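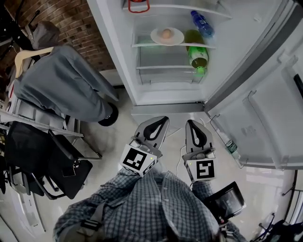
An open fridge with a white cable on the floor in front.

How does a fridge keep food cold?

January 4, 2021
By Lerato Motaung

Print this page | E-mail this page

A fridge does not make cold. It takes heat out of the food and the air inside, and moves that heat into the kitchen. Put your hand near the back of a fridge at home and you may feel warm air.

The work is done by a liquid called a refrigerant, which travels round and round in a long thin pipe. Inside the fridge the liquid turns into a gas. To do this it needs heat, and it takes it from the air around the pipe. You can feel the same thing when you get out of a swimming pool. The water on your skin dries, takes heat from you, and you shiver.

Next the gas goes to a pump called a compressor. This is the part that hums. It squeezes the gas, and squeezing makes the gas hot. The hot gas flows through pipes on the outside of the fridge, loses its heat to the room and turns back into a liquid. Then it goes round again.

Before fridges, people used ice. In December and the rest of the winter it was cut from frozen lakes and stored under straw, and some of it lasted into summer.

Why does cold help? Milk and meat have tiny living things in them called bacteria. In a warm place they multiply quickly. In the cold they slow down, but they do not stop, so food still goes off in the end.

Try it: wet the back of one hand and leave the other dry. Blow on both. Which feels colder?

Words to know
Refrigerant: the liquid that carries heat away.
Compressor: the pump that squeezes the gas.

Contact Fikeo | Copyright Fikeo 2021 | Back to top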